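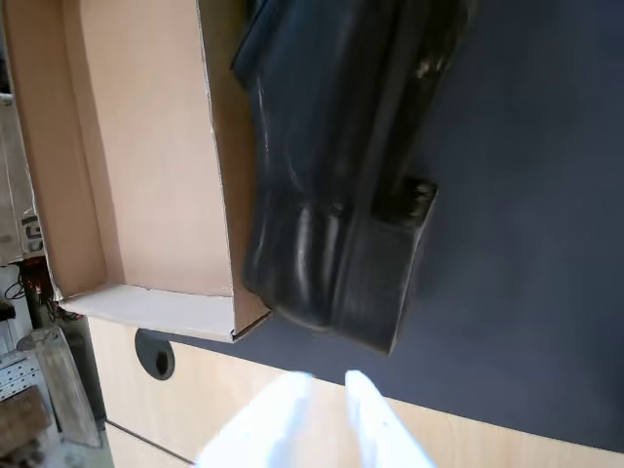 革靴は買った日がいちばん痛い、とマンドラ・マテブラは言う。それでも彼は、靴を買い替えるより直すほうを選んできた。いまの一足は11年目に入り、底は二度張り替えてある。

ボランスの駅から坂を上がると、チャウケという修理店がある。間口は狭く、看板の字も薄くなっている。私が初めて入ったのは去年の7月で、旅行かばんの持ち手を直してもらうためだった。待っているあいだ、隣の客が受け取った靴を何度も裏返して見ていた。その様子が忘れられず、今回、靴を直して履く人たちに話を聞くことにした。

修理を頼む理由は人によってかなり違う。足に合う靴が少ない人がいる。父親の靴を譲り受けた人もいる。値段だけを考えると、新しい靴を買うほうが安い場合も多い。底の全部を取り替えれば、手ごろな新品の値段に近くなるのである。
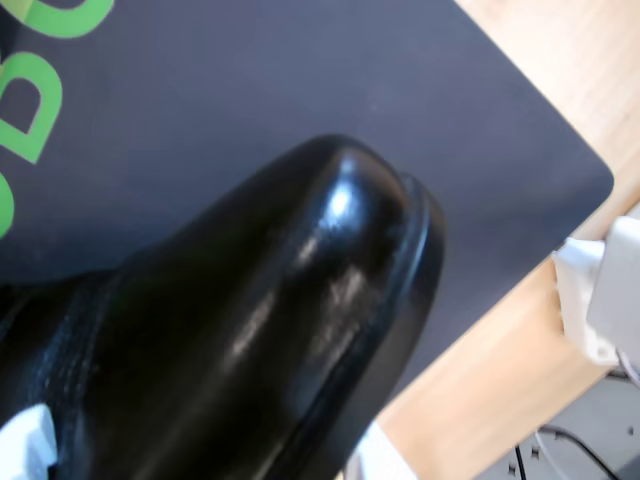
かかとだけなら早く持ってきてほしいのに、とアナキー・レコタは少し困った顔をした。ゴムの部分が減っただけなら、仕事は短い時間で終わる。その上の革の層まで削れてしまうと、積み直しが必要になり、料金も上がる。客の多くは、歩くときの音が変わってから店に来るそうだ。

手入れについても、意見は一つではない。クリームを毎週塗る人もいれば、塗りすぎは革によくないと考える人もいる。店で勧められたのは、履いた日の夜にブラシをかけ、次の日は休ませるという簡単な方法だった。私も試してみたが、二足を交代で履く習慣をつけるまでに時間がかかった。朝、急いでいると、どうしても楽なほうに足が向いてしまう。

雨の季節の保管も悩みの種である。箱に入れたままにすると湿気がこもりやすい。棚に出しておけば、今度はほこりが気になる。チャウケの店では、木の型を入れ、風の通る場所に置くように客に話している。

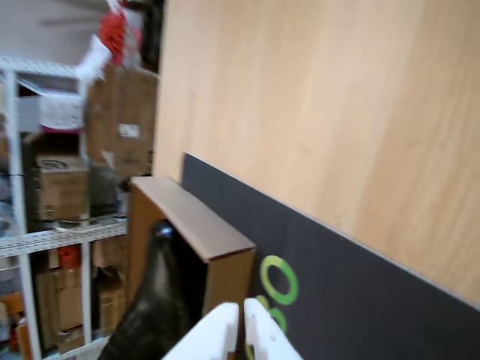 うちには棚を置く場所がありません、という便りを上田ともみさんからいただいた。玄関が狭く、家族の靴を並べると扉が開きにくいという。同じような声は町の集まりでも聞いた。革靴を持たない若い人が増えたのは、好みの変化のほかに、住まいの広さとも関係があるのかもしれない。

後継者の問題も軽くはない。店の仕事を覚えたいという人は来るが、針を使う作業が一人でできるようになるまでに7年かかると聞いて、帰ってしまう人もいる。いま見習いは一人で、31歳のウィアン・バローイが以前の勤めを辞めて働いている。彼は縫い目をほどく作業がいちばん好きだと言った。前に直した人の癖が糸の運びに残っていて、それを読むのが面白いのだという。

取材の帰りに、私も茶色の靴を預けた。つま先の縫い目が少し開いている。受け取りは来月になる。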